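How Does a Candle Burn?
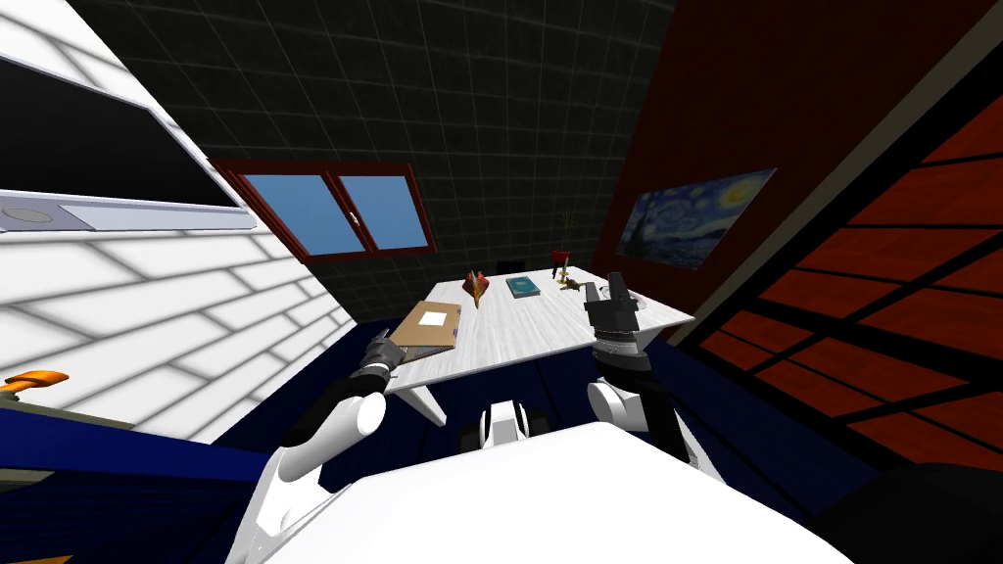 Light a candle and you get one of the neatest little science shows in the world! It looks so simple, just a stick of wax with a string in the middle. But there is a lot going on in there, so let's find out what a candle is really up to.

What is burning?

Most people say the string, which is called the wick. Good guess! The wick does burn a little, but the main fuel is the wax. If you set fire to a piece of string with no wax on it, it would be gone in a few moments. A candle can glow all evening.

Up the wick it goes

When a grown-up lights the wick, the heat melts the wax at the top and makes a shiny little pool. Then the liquid wax climbs up the wick! It creeps through the tiny gaps between the threads, the same way water creeps up a paper towel when you dip in one corner. Scientists call this capillary action (say it "KAP-uh-lair-ee").

Near the top of the wick it gets so hot that the liquid wax turns into a gas. The gas mixes with oxygen from the air and burns, and there's your flame. The flame melts more wax, more wax climbs up, and around it goes until the candle is used up.

Why is it yellow?

Look for the blue part at the bottom of a flame. Plenty of oxygen gets in there, so the wax gas burns cleanly. Higher up there is less oxygen to go around, and tiny bits of carbon called soot form. They get so hot that they glow yellow! Most of the light you see comes from that glowing soot.

Where does the wax go?

Into the air! Burning wax turns into water vapor and carbon dioxide, the same two gases you breathe out.

Before candles

People burned oil in small lamps long before most homes had candles. Romans were making candles from animal fat more than 2,000 years ago (smelly!), and beeswax ones came to be prized because they smelled so much nicer.

Remember: only light a candle with a grown-up beside you, and keep hair, sleeves and paper well away from the flame.

Zumia Science Pages for Kids, updated 21 Aug 2026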